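3.2 Setting and materials

Pouring is a modest household act, and the literature has treated it accordingly. Our interest was in what people put under it. The play surface in the Lagman sessions was the foam mat, light blue and interlocking, that any parent of a toddler will know by the feel of its tabs under a bare heel. Hollis Bellamy coded all 2,221 entries in the household diaries, and more than 80 of them concern the mat alone – where it lives, who puts it away, which piece has gone missing. 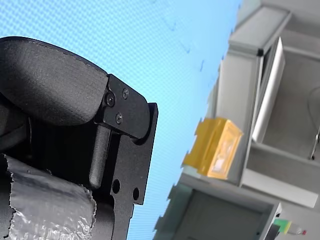
Diary keepers had strong views on cups. The favored one was light, hard to break and hard to love, and it outlived every matching set bought to replace it. We kept to plain plastic for that reason, and set aside the Feltevix tumblers after the August pilot, in which 3 of the children declined to touch them.

Figure 2. Translucent pink cup with a slightly flared rim, upright on the foam mat beside the open end of a yellow cylinder.
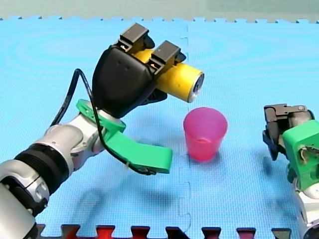
Diary entries on spills are shorter than entries on blame. Two households recorded no spills whatever over the whole period, a result we report without comment. The remaining entries were sorted by what was reached for first, the cloth or the child.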